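Notes from the open day at Correia, 2021-03-15

I had been promising myself a visit to Correia for ages, and when Hajar Farouk mentioned that the packing rooms would be open to anybody who cared to walk in, I put my good shoes on and went. They make up snack gift boxes there for small shops, a lot of them for Wukusine, and I have given so many of those boxes to my aunts over the years that it felt a bit like visiting a relative.

Hicham Lahlou met us at the door and took us straight through to the long room, talking the whole way (he is a wonderful talker, and I missed half of it trying to keep up).
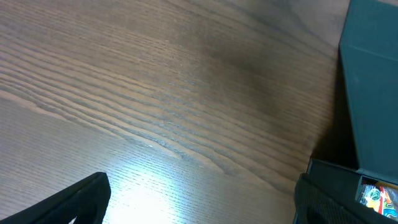
Packing starts with the box, and Hicham is very firm about that. He likes everything decided before a single bag is picked up – which flavors go together, which way the lid opens, what the shop wants on top. I'm afraid my attention wandered to the tabletop, a lovely brown wood with the grain running in long waves, and a dark teal-green box standing on it that I would have happily carried home with nothing in it at all. He caught me looking and told me the color had taken them 3 tries with the printer in Drasgate.

From there we had a go at folding. You press the crease with the side of your thumb, then turn the flap over and press it again, and mine came out crooked both times. Young-sook Kwon fixed it for me so kindly that I hardly felt scolded.

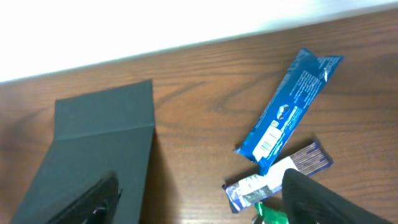
Do they sell the boxes on their own?

They do, at the little counter by the entrance, in packs of 4. The lids come flat, so bring a sturdy bag if you're going home by bus.

After folding there was a break for mint tea, and I got talking with Mahmoud Salem about how they clear up between orders. Every order gets a clean table before the next one begins, and crumbs are taken very seriously. He wipes along the grain, never across it, 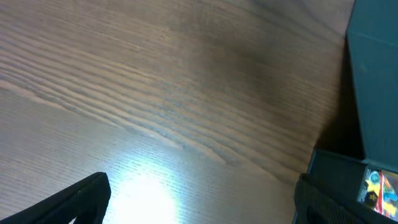 and then goes over it once more with a dry cloth, which he says his mother taught him to do with her own kitchen table. I have been doing mine in circles all my life! I tried his way when I got home, and I do think it looks nicer, though my husband couldn't see any difference.

The last stop was the one I'd been waiting for, where the bags are set out in shallow trays before they go into the boxes. A black tray with two snack bags lying side by side doesn't sound like much to get excited about, but I stood there quite a while, wondering about salty with sweet and whether my aunts would mind. 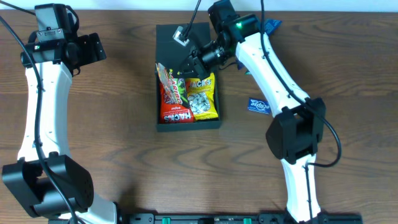
Hazem Sqalli thought they certainly would mind, and said that in his family salty and sweet never shared a box, "not even at a wedding." We argued about it pleasantly all the way to the coat rack. The next open day is in August, and I've already told Hajar to save me a place at the folding table.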